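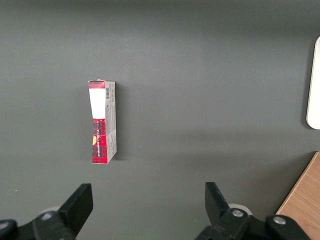

Rondside switches small cartons to single-wall board

16 February 2026

Rondside, the packaging converter based in Nitovthorpe, has moved its narrow carton range to a lighter single-wall board and changed the way the printed panels are laid out. The first cartons in the new specification left the plant this month. The older stock will be sold until it runs out.

The range covers tall, slim boxes of the kind used for tubes, small bottles and hand tools. Until now they were cut from two grades of board, depending on the weight of the contents. A single grade now replaces both. Rondside says the new board weighs 434 grams per square meter before printing and is coated on the outer face only.

The layout change affects customers more directly. On the previous cartons, the decorative pattern ran around all four sides and the required text was placed in a panel on the back. Under the new layout, the pattern is kept to the front, with a white area near the top left clear for a label. Product text, handling marks and the barcode all move to one side panel, which has a pale background and no pattern.

"Most of the complaints we had were about scanning," said Cathal Mac Mathúna, who runs carton design at the plant. "A dark check next to a barcode eats into the quiet zone when the print drifts. On a plain panel there is room for drift." He said the barcode now sits near the top end of the side panel so that it can be read while the carton is still in its shelf tray.

Plaids and checks remain the most ordered patterns in the range. They are also the hardest to print well on a narrow box. The lines have to meet at the corner crease, and an error of one millimeter shows clearly on a front face only a few centimeters wide. Rondside has dealt with this by ending the pattern at the crease on new designs. Customers who want it carried around the corner can still ask for it, but the minimum order for that version is higher and the setup is charged separately.

Small accent patches in a second color are allowed to cross the crease. These are flat areas with no line work, and the plant does not treat them as a matching problem.

Lettering that runs along the length of the carton is still permitted on the front. The guide sent to customers sets a smallest size of 7 point for white text on a patterned background, up from the earlier figure. Text on the side panel may be smaller if it is dark on light. Artwork already approved under the old guide will be accepted until July.

The end flaps have been changed as well. The tuck flap is longer, and the two dust flaps beneath it have been cut back at the corners. Tests at the plant used 400 cartons, each opened and closed by hand several times, then checked for splits along the top crease. Mac Mathúna said creasing at the top edge still happens with repeated opening and is expected with board of this weight. Splitting was the fault the plant wanted to remove. The test report is available to trade customers on request – it gives results for coated and uncoated samples separately.

Two customers have taken the new cartons so far. Toltholm is using them for a line of household adhesives, and Vishwakarma has ordered them for hand tool refills. Both kept their existing front designs and moved the text to the side panel.

Prices are unchanged for orders placed on the current list. The carton guide, now numbered 769, replaces all earlier versions and includes die lines for each size. Customers with open orders should check the position of the glue seam before sending new artwork, as it has moved to the rear left corner on every carton in the range.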